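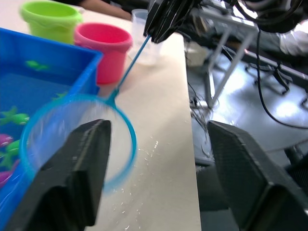
Production of the short film Gullia stayed on schedule through January, and the first grant payment has been spent as planned. Capucine Poulain delivered the third draft of the script, now 14 pages, and Jurport has signed on as co-producer. Props are mostly bought. The blue net with the thin handle and round rim is approved for the pond sequence, and the art department needs 2 more like it for retakes.

Casting in Ovmont drew 26 children for the lead role. We have a shortlist and will decide after the second readings.

Still open: the location permit at Delorme, and the sound mix quote, which came in 200 euros over budget. We will cover that from contingency.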